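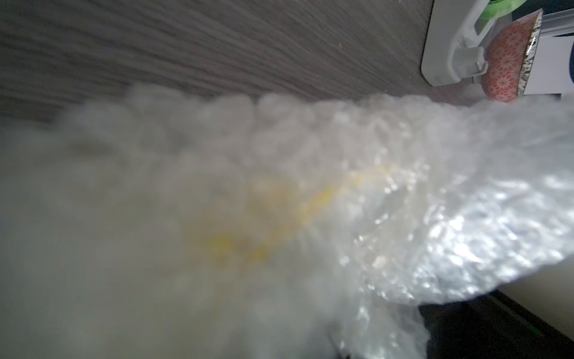 Photo: Yufang Song / Drinstead packing bench

Gripper does not let go of wrapped parts

yufang_s
Hello all. We have a small arm on our packing bench in Drinstead, bought second-hand, built in 2013. Since Saturday it has a fault that worries me. When it picks an item in plastic wrap, it closes well and lifts well, but at the release point the controller says "open" and the fingers stay closed. Then the arm starts the next move with the item still held. It happened 3 times in one shift. With bare parts it never happens. The wrist camera picture is from the same job, with the yellow item that seems to be inside the plastic. Has anybody seen this?

dobson_line2
Film in the finger joint. We had the same. A thin piece goes in behind the pad and blocks the slide. Take the pads off and look with a lamp.

achilleas_v
I do not agree that it must be film. If the controller says "open" and the fingers are closed, then it is reporting the command and not the real position. So you have two faults, and the second is the serious one. An arm should not start to move before it knows the gripper is open.

dobson_line2
On paper yes, but half the older grippers have no position sensor. Clean it first, it costs nothing.

achilleas_v
Cleaning is fine. I only say that it should not go back to work with a person beside it because it was cleaned.

yufang_s
Thank you both. I took off the pads and there was a strip of film on the left side, up to 5 cm long. So dobson_line2 was right about this. But I also pulled the sensor plug by hand and the controller still said "open", so Achilleas was right too. My colleague Terence had his hand near the tray when it moved the last time. He was not hurt, but he is not happy with me.

pstockdale
Please write that down as a near miss, even if nobody was hurt. And keep the arm locked out until the interlock is tested.

yufang_s
It is locked out now and we pack by hand. Does somebody know which input the open sensor should use? My manual is missing 2 pages, exactly there.

achilleas_v
Send me a photo of the terminal block and the label on the controller. I will compare with mine this evening.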